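Velstead cell: setup and upkeep notes

README for the simulated two-arm cell used in the Velstead room set. Covers installing the cell, bringing it up, checking it before a run, and repairing the faults we see most. The notes assume you already have the Mulska simulator running and have read its own install guide.

Maintainer: Mojtaba Karimi
Last revision: June

Contents of the package

robot/ holds the body, both arms and both grippers, with joint limits and collision shapes.
rooms/ holds the room layouts, one folder per room.
calib/ holds the head camera pose and the arm zero offsets.
logs/ is empty when you unpack it and fills up as you run.
tools/ has the check scripts named below.

Unpacked, the package takes 942 MB. Most of that is wall and floor textures. If disk space is tight, the textures for rooms you don't use can be deleted and the loader will fall back to flat colors.

Setting up

Copy the whole package into the Mulska assets folder and keep the folder names as they are. The loader builds paths from them and doesn't search.

Open robot/cell.cfg and set the machine name. Logs are sorted by this name, so two machines with the same name will overwrite each other.

Run tools/check_assets. It should list 186 files and report none missing. A missing collision file won't stop the cell from loading, but the arm will pass through tables.

Load a room with no task attached. Let the body settle on the floor before you send any command. Both arms should hold their rest pose without drifting. If an arm sags, the gravity term is off in cell.cfg.

Start the controller last. Starting it before the room has loaded leaves the right arm without a target, and it will swing to its joint limit.

Head camera

The head camera looks down over the robot's own body and out between the two arms. Its pose is stored in calib/head.cfg as a position and three angles. Roll is the third angle. Renders with a strongly tilted room are expected when the roll value is not zero, and we kept them in the set. Do not level them afterward. The stored pose matches the tilted view, and a leveled picture no longer agrees with the arm positions in the log.

If you want a level view for your own work, set roll to zero, save under a new name and rerun tools/check_view. The script moves each gripper to a known point and compares where it lands in the render with where it should land. Anything over 3 pixels fails.

An image flipped upside down usually means the roll was entered as 180 by someone reading the old sheet, where the camera was mounted the other way up. The old sheet is still in calib/ under the name Michalík, after the mount it was written for. Leave it there. Two of the older rooms need it.

Arms and grippers

Left and right are the robot's left and right, in the files and in these notes. Each arm has its own offset file. They are not mirror copies of each other, and copying one over the other is the most common cause of a bad reach.

To zero an arm:

Stop the controller.
Set all joints to the rest pose with tools/rest.
Read back the joint values and enter the difference in the offset file for that arm.
Restart the controller and repeat the read. The difference should now be under 0.2 degrees.

Grippers are checked separately. Open fully, close fully, open again. If the two fingers meet off center, replace the gripper file with a fresh copy from the package. Editing the finger values by hand has never fixed it for long.

Routine checks

Before every batch of runs, load the Clustemholm room, bring both grippers up into view and save one render. Compare it with the last saved one. Look at the wrists first, then at the table legs and the shadows under the table. Shadows that jump between saves point to a changed light file.

After every 63 runs the log rotates. Move the old log out of the folder before the next rotation or it will be replaced.

After any update to Mulska, run both check scripts again and zero both arms, even if nothing looks different.

Known faults

Arm shakes at rest. The time step is too long. Halve it and try again. If it still shakes, look for a gripper touching the body in the collision view.

Body sinks into the floor. The room was saved with a floor height other than zero. Fix the room file and leave the robot file alone.

Laptop or plate slides off the table when the room loads. Objects were placed slightly inside the tabletop and are pushed out on the first step. Raise them by 1 mm.

Wall tiles look stretched. With a tilted camera close to a wall this is normal. If it also happens with a level camera, the texture scale in the room file is wrong.

Controller reports "no target, right". See the last step under Setting up. Stop it, reload the room, start again.

Limits

The cell has been tested indoors only, in the rooms supplied. Contact between the two grippers is not modeled well and results that depend on it should not be used. Cloth and liquids are not supported. Reflections on screens are switched off.

Reporting a fault

Send the log, cell.cfg and one head camera render taken at the moment of the fault. Give the room name and the version of Mulska. Please don't crop or turn the render.

Reference view, Clustemholm room, both grippers raised, table with laptop between them:

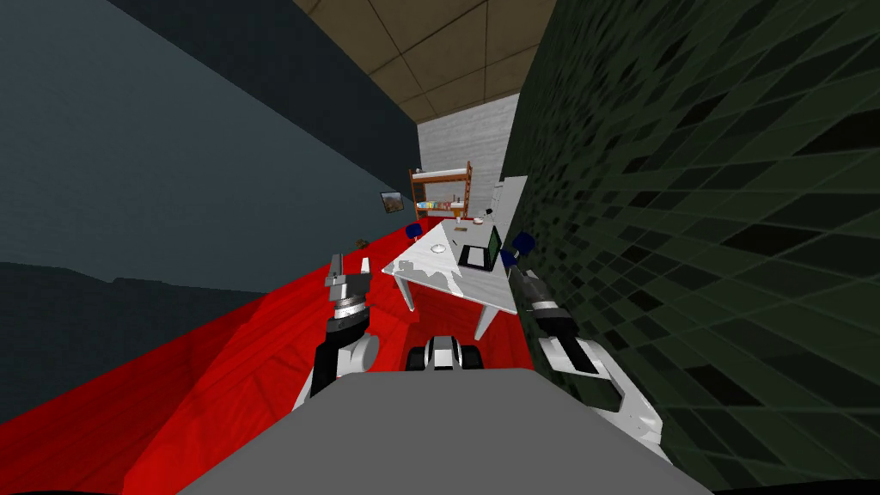 Velstead Cell Notes, Vol. 2, No. 4, p. 6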